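Ledstead Housing Services
Shared Kitchen and Beverage Storage: Safety Inspection Checklist with Comments
Period covered: April
Area inspected: Perkodach Building, ground floor kitchen, drink shelves and adjoining store

This checklist is completed once per month by the facilities office. Each item is rated Satisfactory, Action Required or Not Applicable. Comments are entered for every item, including those rated Satisfactory. Earlier checklists are kept in the Kazmi binder at the reception desk.

Section A. Floors, Exits and Lighting

A1. Exit route clear from the sink to the hallway door.
Rating: Satisfactory
Comment: Recycling bins have been moved to the north wall as requested in the previous checklist. They are to remain there.

A2. Floor covering free of lifted edges and standing water.
Rating: Action Required
Comment: The mat in front of the dishwasher curls at one corner. Replace it with a mat of the same size. Tape is not an acceptable repair.

A3. Lighting sufficient for reading labels at the storage shelves.
Rating: Satisfactory
Comment: One tube in the store flickers when first switched on. Entered in the maintenance log.

Section B. Shelving and Load

B1. Shelves fixed to the wall and level.
Rating: Satisfactory
Comment: Brackets checked by hand on all bays.

B2. Top shelf no higher than 1,830 mm from the floor.
Rating: Satisfactory
Comment: Measured at both ends. Residents are reminded that the top of the Nerent cabinet does not count as a shelf and must be kept clear.

B3. Heavy goods stored below waist height.
Rating: Action Required
Comment: Two cases of water were found on the second shelf from the top. Both were moved down during the inspection. The notice on the end of the bay has faded and will be printed again in larger type.

Section C. Bottled Drinks

C1. Every bottle closed with its own cap.
Rating: Satisfactory
Comment: Caps were checked for fit on the shelves and in the refrigerator door. Bottles covered with foil or film are to be discarded at the time of inspection.

C2. Labels attached and legible, with the printed text complete.
Rating: Satisfactory
Comment: Small creases in a label are acceptable. Torn labels, labels with missing panels and labels that have been written over are not. The full text must remain on the bottle so that any resident with an allergy or dietary restriction can consult it. Where the print is very small, as on the yellow bottle with the black cap, the inspector should turn the bottle and look at the whole label before recording a rating.

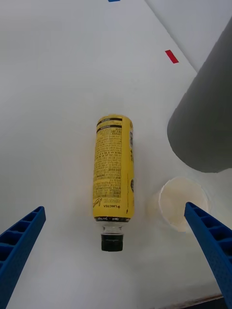

C3. Bottles stored upright.
Rating: Action Required
Comment: Bottles laid on their sides on a smooth surface can roll and fall. Opened bottles may also leak at the cap. The upright rule applies to shelves, counters and tables alike, and to full and empty bottles. A low rail will be added to the front of the drink shelf.

C4. Opened bottles marked with room number and month.
Rating: Action Required
Comment: Several bottles in the refrigerator door carried no room number. A marker pen is to be tied to the handle. The mark should be made on the cap or on a sticker, so that the label text is left uncovered.

C5. No bottle reused for cleaning products or any other non-food liquid.
Rating: Satisfactory
Comment: None found. The rule is absolute and residents who break it will lose access to the shared store.

Section D. Cleaning Materials

D1. Cleaning products kept apart from food and drink.
Rating: Satisfactory
Comment: The locked cupboard was closed on arrival. The spare key is held at reception.

D2. Spray bottles identified by product name.
Rating: Satisfactory
Comment: Old handwritten labels have been replaced.

D3. Tabletops and counters wiped with food-safe cleaner.
Rating: Satisfactory
Comment: The evening wipe-down is signed through the end of the sheet. A new sheet is needed from the first of next month.

Section E. Electrical and Fire

E1. Extension cords not in use for kettles or heaters.
Rating: Satisfactory
Comment: None in use.

E2. Fire blanket in place and pull tabs reachable.
Rating: Action Required
Comment: A coat hook has been fitted directly over the blanket. Remove the hook.

E3. Extinguisher gauge in the green zone.
Rating: Satisfactory
Comment: Seal intact. Tag number 239.

Follow-up

Items A2, B3, C3, C4 and E2 are to be closed before the next monthly inspection. Items still open at that time are reported to the building manager with the reason for the delay. Residents may read the completed checklist at reception between 9:00 a.m. and 4:30 p.m.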